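Home | About | Programs | News | Support Us | Contact
News > Student Projects
2 min read

Zundside Robotics Club Opens Spring Arm Challenge to Area High Schools

ZUNDSIDE, January – The Zundside Robotics Club will open its spring arm challenge to students from outside the club for the first time. Teams will build and program a tabletop robot arm, then use it to move small blocks into a tray under timed conditions. Registration is open now and closes when all team places are filled.

The challenge grew out of a club project that started last fall, when members printed their first arm and wrote their own control software for it. Students did the printing, assembly and wiring in the evenings at the club's workshop on Fenden Street. The parts files and assembly notes will be given to every registered team.

"We had students who could write code but had never held a screwdriver, and students who were the other way around," said Normand Penner, who leads the club. "An arm this size gives both of them something to do. It fits on a table and it can be taken apart again in one evening."

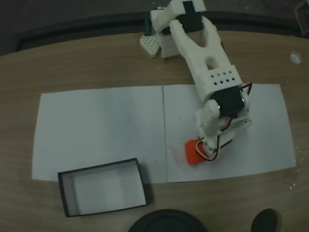

Members are now working on repeatability, meaning how closely the arm returns to the same point each time it is sent there. The club has logged 882 pick attempts since the project began and keeps the results in a shared spreadsheet, with a note on each failed attempt. Most of the early failures were traced to loose screws at the joints. Later ones came from the software, mainly from moves that started before the previous one had ended.

Each team in the challenge may have up to four students and must name one adult contact. Teams may print their own parts or ask the club to print them. Arms may be driven by a stored program or by a camera-guided program, and the two types will be scored separately. Steering by hand is not allowed during scored runs.

The club has set aside almost $4000 for the challenge. Dradik, a local machine shop, is paying for motors and wiring, and the Wong Family Fund is covering registration fees for teams that request it. The fee is otherwise $400 per school, with no limit on the number of teams a school may enter.

Practice sessions will be held at the workshop starting at 4 p.m. on school days. Teams should bring their own laptops. Power supplies, blocks and trays will be provided.

Rules, the parts list and the registration form are available at the workshop front desk or from the club by email. Press inquiries should be directed to Normand Penner, Zundside Robotics Club.

Tags: robotics, high school, student projects, competitions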